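Comparing two long CSV exports on the command line

31/12/2020

My old laptop is finally empty, and with it goes the script I used every July to compare the address exports from Plurkham. I want to write down the method before I forget it.

The two files had 3,743 and 2,762 lines, and the rows were not in the same order. Plain diff marked nearly everything as changed. First I sorted both:

sort old.csv > old.sorted
sort new.csv > new.sorted
comm -13 old.sorted new.sorted

The last command prints only the lines which exist in the new file. I got 79 of them — a number I can read with my own eyes.

One trap cost me an evening. The export from Wuririne has Windows line endings, so every line looked different even when the text was the same. This helps:

tr -d '\r' < new.csv > clean.csv

The other trap is the locale. Sort and comm must use the same one, so I now put LC_ALL=C before both commands.

For columns I use cut with a comma, but it breaks if a field has a comma inside quotes. Column 4 of the Ciltby file is like this, and I have no good answer yet.
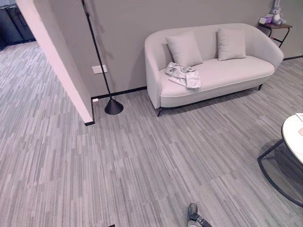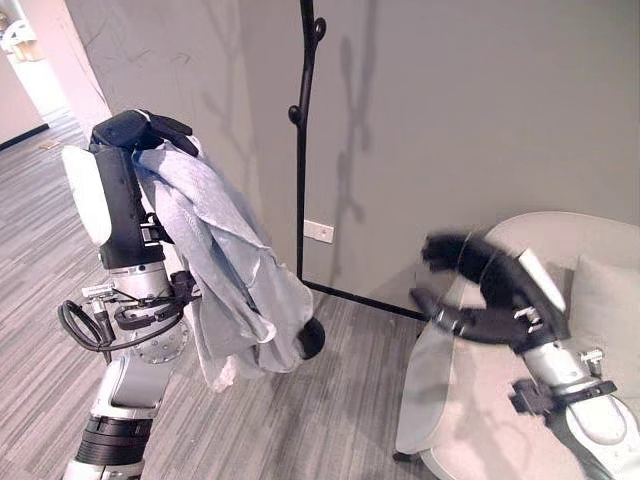
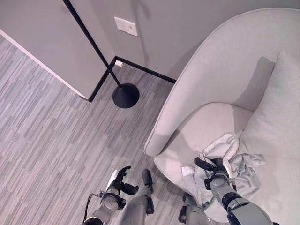
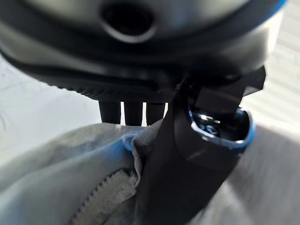
Still to do

Try the Tokarz file with a proper CSV parser, and move the commands into one script with two arguments.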